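Old strip fields along the Minhas – why so narrow?

kieu_cao
I've been looking at satellite views of the farmland between Stedutum and Trusik. Near the river the plots are long and thin, some 16 times as long as they are wide. North of the road they turn into ordinary blocks. Did the river do that?

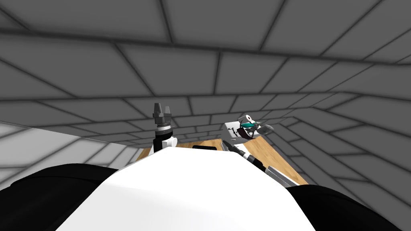 Gray tiled room, wooden table.

ebasaran
Inheritance, mostly. Each son got a strip with river frontage, then his sons split it again. My grandfather's was 7 meters across at the water end.

divano_flats
I don't buy that for the whole valley. Strips that even look laid out all at once. Check the drainage ditches, they run dead straight through every plot.

ebasaran
The ditches are newer. They were dug when the reservoir went in and they follow the old property lines.

divano_flats
On the east bank, sure. On the west bank they cross them at an angle.

kieu_cao
Just looked again and he's right about the west bank. Seven or so strips get cut diagonally below the second bend. Could the channel have moved?

ebasaran
It could. There's an oxbow there, easy to see in May before the crops come up. I still say the widths come from families dividing land.

map_drawer
The land office in Trusik has the old survey sheets. They're open Tuesday mornings. Ask for sheet 16, it covers both banks.

kieu_cao
Thanks – I'll go and post what I find.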